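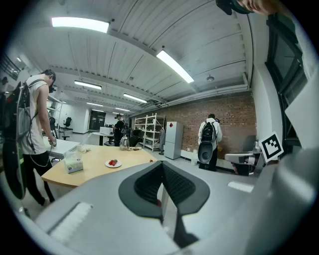
One reader of the first release wanted to know why the steep times stop at the first cup, when half the fun of a good oolong is the third or fourth. Fair point! Later steeps are in now, in their own column, and I'm a little embarrassed it took me this long.

# Skorkum Tea Log

By the maintainer, April

So this is my tea log. It started as a notebook next to the sink, then became a spreadsheet, and then a friend asked for a copy and I figured I might as well clean it up and put it out there. It has almost 700 cups in it, covering 207 different teas, all brewed and drunk by me at home. I'm not a professional taster, I just drink a lot of tea and write things down.

## What's in the folder

- `cups.csv`: one row per cup
- `teas.csv`: one row per tea, with the shop and the type (black, green, oolong, white, herbal)
- `words.txt`: the tasting words I let myself use, with a line on what I mean by each

The two tables join on `tea_id`. Please don't join on the tea name. Dredeo renamed its house breakfast blend partway through and I kept both names (same tea, I checked the packet, but I wanted the record to match what I bought).

## Columns you'll probably ask about

`grams` is dry leaf. I bought a pocket scale a ways in, so the first 107 cups say `spoon` instead of a number. I thought about converting them and decided against it, a spoonful of big fluffy white tea and a spoonful of broken black leaf are so far apart that any number would be made up.

`water_temp` is what I set, in Fahrenheit. I never stuck a thermometer in the cup.

`steep_no` is the new one. Blank means first steep in the old rows. Yes, I should fill those in.

`score` runs from 1 to 4. I used to have ten levels and found I was giving everything a seven.

`food` is free text and very messy. "toast", "Toast", "toast again". I kinda love it the way it is, but you'll want to lowercase it before you group anything.

## Things to watch out for

My taste leans heavily toward roasted oolongs, and you can see it in the scores. Herbals get a rough deal here, sorry to the chamomile people. Most of the black teas come from Caldeira, a shop I can walk to, so please don't read the log as a fair look at what's out there.

Also, I moved partway through, from Akance to a town with much harder water! The `home` column says `old` or `new`. Greens dropped noticeably after the move and I blame the water, though it could just be me getting fussier.

## Using it

Do what you like with it, charts, class projects, whatever. A mention is nice. If you spot a typo in a tea name, send it over, there are plenty left.

## To do

- fill in the old `steep_no` blanks
- split blends from single-origin teas
- decide what to do about iced tea (currently left out)

---

Contact: use the issues page | Skorkum Tea Log, free to share with credit | Back to top

**Comments**

**guest:** Used this for a stats homework and the toast column made my whole group laugh. Is there any chance of adding the month for each cup?

**maintainer:** The notebook has months for some of them, I'll see what I can read of my handwriting.

**another guest:** Justice for chamomile. Try it with a longer steep and a lid on the cup before you give it another 1.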